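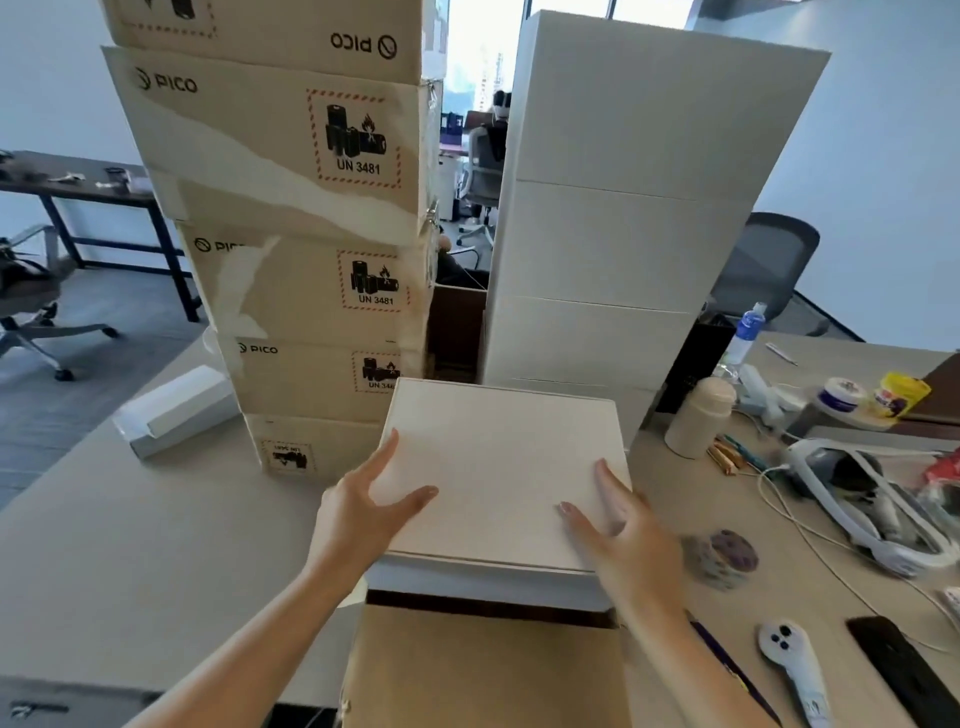 A plain lidded box and an open carton, with more shipping boxes stacked alongside

How to Pack a Box Inside a Box
September 23, 2021
By Liesbeth Bakker

I love double boxing! It's the best thing you can do for a teapot, a clock or anything else that has to travel a long way, and once you've done it twice you'll never go back to stuffing newspaper around a bare item and hoping.

Start with the inner box. Wrap your item in soft paper, then fill every gap until nothing shifts when you give it a gentle shake. Tape the lid down on two sides.

Now pick an outer carton with at least 5 cm of extra room on every side, top and bottom included. Used cartons are fine if the corners are still stiff – press them with your thumb, and if they fold easily, save that one for the recycling.

Tape the bottom seam with two strips and run a third across the middle. Lay down your padding (crumpled kraft paper is my favorite, and a 37 cm roll goes a surprisingly long way). Lower the inner box in with both hands, keeping it level, and check that it sits in the center. Then pack the sides, pushing the paper right down into the corners. I use far more than looks sensible!

Add a thick layer on top and close the flaps. They should meet with a little push. If they bulge, take some paper out, and if they sink, put more in.

Old labels and barcodes need to come off or be covered completely. I sent a set of bowls to my friend Aksel in Harnden last December with the old barcode still showing, and it spent a week going the wrong way – every bowl arrived whole, though, and I was thrilled.

Write the address on a slip of paper and tuck it inside before you tape the top.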